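Taller compartido Plosel
Informe de avance, segundo tramo de la ayuda
18 de octubre de 2023
A la atención de Shanthi Wickramasinghe, Fondo Nanayakkara

Estimada Shanthi:

En abril prometimos un brazo capaz de recoger una cocina pequeña. El brazo existe, se mueve y responde al nombre de Sullen, que le pusimos por el ánimo con que arranca por las mañanas. Lo de recoger la cocina va por partes.

Mecánica. La estructura está terminada. Rehicimos dos veces el soporte de la muñeca: el primero flexaba y el segundo no dejaba sitio para la llave con la que había que apretarlo, detalle que descubrimos con el soporte ya apretado. La pinza de mordazas paralelas cierra recta. El cableado sigue por fuera y seguirá así hasta que dejemos de cambiarlo cada quince días.

Electrónica. Los controladores Trusau llegaron con nueve semanas de retraso y un manual que describe otro modelo. Funcionan bien. El retraso nos costó casi todo el verano, que dedicamos a escribir el programa de calibración y a discutir sobre el color de los conectores.

Pruebas. Hemos completado 164 intentos de agarre con el cubo en la encimera y el fregadero montados para el proyecto. Salieron bien 68. De los fallidos, 59 se deben a la altura: la pinza baja de más, toca algo y el programa se detiene, tal como le pedimos. El resto se reparte entre errores de visión y decisiones del brazo que aún no sabemos clasificar.
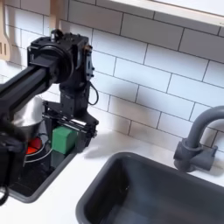 La corrección de altura está escrita y a medio probar. Si se comporta, pasaremos del cubo a los cuencos, que son curvos, brillan y confunden a la cámara; ya tenemos reservado el disgusto en el calendario. Los cubiertos quedan para el tercer tramo, y los vasos de cristal los hemos retirado del plan con unanimidad poco habitual en esta casa.

Gastos. Vamos dentro de lo previsto salvo en tornillería, partida que calculó un optimista. Pedimos permiso para pasar a ella lo que sobró de transporte — no cambia el total — y adjuntamos las facturas, incluida la que se mojó.

Queda pendiente su visita. Puede venir cuando quiera, aunque agradeceríamos un par de días de aviso para que Sullen ensaye.

Un saludo cordial,
El equipo del taller Plosel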